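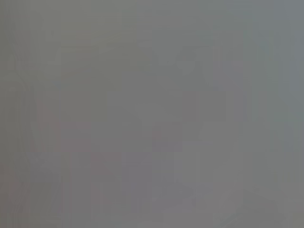
The paint counter at Vernside told me a flat grey will never read as one colour across a whole wall, and that I should stop recoating it. I have two coats of Zundex low-sheen on new plasterboard in a spare room, tinted to a mid grey with a bit of warmth in it. Near the window it goes blue. At the other end it looks olive, and in between there are blocks that seem lighter or darker depending on where I stand. One sealer coat underneath, 10 mm nap roller. Is a third coat worth the money, or is the fault further down?

Ask the Shed > Painting > Interior walls > Patchy colour

flatcoat64

Two separate things. The blue-to-olive drift is light. A neutral grey has very little pigment of its own to hold the hue, so it takes on whatever is coming in — sky on one side, lawn or a fence on the other. Check it after dark with a single 3000 K lamp. If the drift goes away, the paint is fine.

The blocks are a film problem. Usual causes are uneven porosity over the joints, or cutting in and rolling too far apart so the edges dry first. Hold a torch flat against the wall. If the blocks line up with the sheet joints, sand lightly, put another coat of sealer over the full wall, then one finish coat. Do not spot-seal. Box all your tins together in one bucket before you start and keep a wet edge from corner to corner.

Pluson

Just go darker. Had the same in our hallway and gave up on grey.

uibo_54

Agree with flatcoat64 on the sealer. I would also change the finish. Low-sheen shows lap marks in side light, and a dead flat ceiling-type finish hides most of them, though it marks if you wipe it. Leave the last coat a fortnight before judging it. Mine evened out a fair bit in that time, in July with no heating on. For sanding between coats, 200 grit or near it is plenty.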